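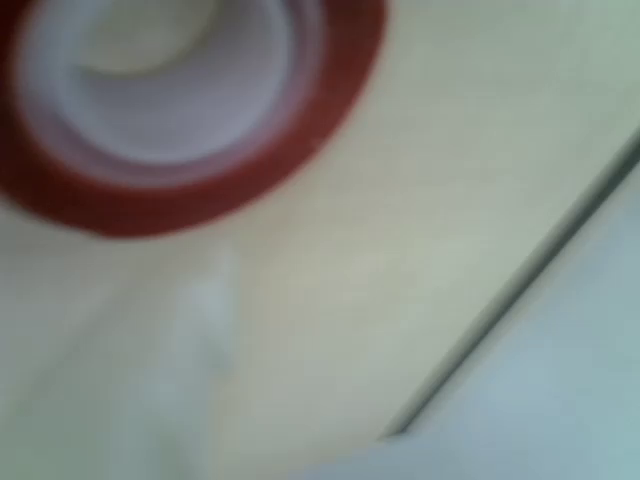 The Prarnix dew heater strap keeps moisture off the front lens of a refractor or the corrector plate of a larger scope during long nights outside. It wraps once around the tube, just behind the lens cell, and closes with a hook-and-loop tab. Power comes from any 12-volt supply with an RCA outlet. If the spare cable tends to hang and catch on the mount, a short piece from a roll of red tape will hold it against the tube, and red is easy to find again by day when you pack up.

The strap is sold by Lumis in 3 lengths. Measure around the outside of the tube and order the next length up. A small overlap does no harm, but the heated section should not be doubled over itself. The dew shield goes on after the strap and can sit directly over it.

Most users run it at half power. Start before the glass fogs, as clearing a wet lens takes much longer than keeping it dry. On humid nights in May you may need full power after midnight. Too much heat softens the view of planets at high magnification, so turn it down if the image starts to shimmer.

Controller sold separately. The two-channel Bullier controller fits all lengths and has a dial for each outlet. Cable length is 20 inches, and an extension is available.

Customer notes

"Used it on a 4-inch refractor all winter. The tab is a little stiff with gloves on." Wilmer Londoño

"Works fine on my finder too. I wish the cable came out on the other side." Chiến Khúc

Care: wipe with a dry cloth and store flat or loosely rolled. Do not fold. Unplug before removing it from the tube.

Item number 3291. Ships in a padded envelope. Returns accepted if unused and in the original bag.

Page updated 12/11/2025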